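Anyone else trying the Zasico table-clearing scene pack?

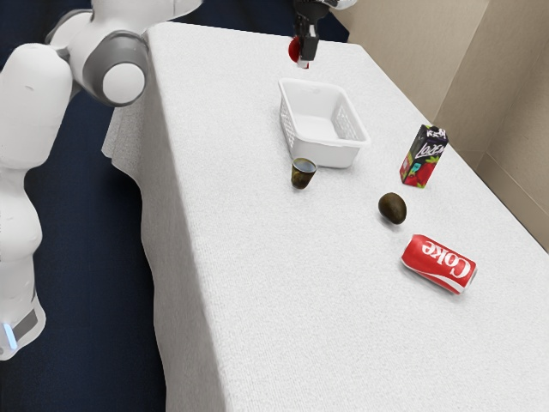

tinplate_joe wrote:
So I caved and bought the Zasico pack during the 30th September sale, $48 for the full license. I'm using it to try out pick-and-place code before I let it anywhere near the real arm at work (my boss would like the real arm to stay in one piece, go figure). Setup was painless and the tablecloth looks great, way better than the flat gray slab I had before. The task I started with is groceries into the white basket. The avocado was easy once I lowered the grip force. The Coke can on its side is killing me though, I'm at 23 good grabs out of 33 and the misses all look the same, it squirts out sideways. Is that my approach angle or is the friction off?

mossyoak48 wrote:
Angle, I'd bet. Your can is lying diagonally, so if you come in square to the table you're pinching it crooked. Rotate the wrist to match the can and try again. I had the same thing in the Camard pack and blamed the physics for two weeks!

pallet_jackie wrote:
Gonna disagree with moss. I own both packs and Zasico's default friction is way too low on anything round. Bump it up and the can behaves. For $48 I shouldn't have to do that myself, and the manual gives it 4 lines. Pretty cloth, lazy defaults.

mossyoak48 wrote:
Sure, but if you crank friction until a bad grasp works, you've got a bad grasp that only works in sim. Then you go to hardware and it's on the floor.

pallet_jackie wrote:
I said fix it, I didn't say glue it lol. Measure a real can and match that.

tinplate_joe wrote:
OK, matched the wrist to the can and left friction alone. Better, still not perfect. Will try jackie's way tonight. Has anyone moved the little cup? It's right in front of the basket from where my arm comes in and I'm scared of it.

rustbelt_rae wrote:
I left the cup for last and went in high over the basket rim. Slow but fine. Support told me there's an update coming in November with better contact settings, so if you haven't bought it yet I'd wait.

tinplate_joe wrote:
Well, too late for me, but good to know. I'll post my numbers for the juice carton when I get to it.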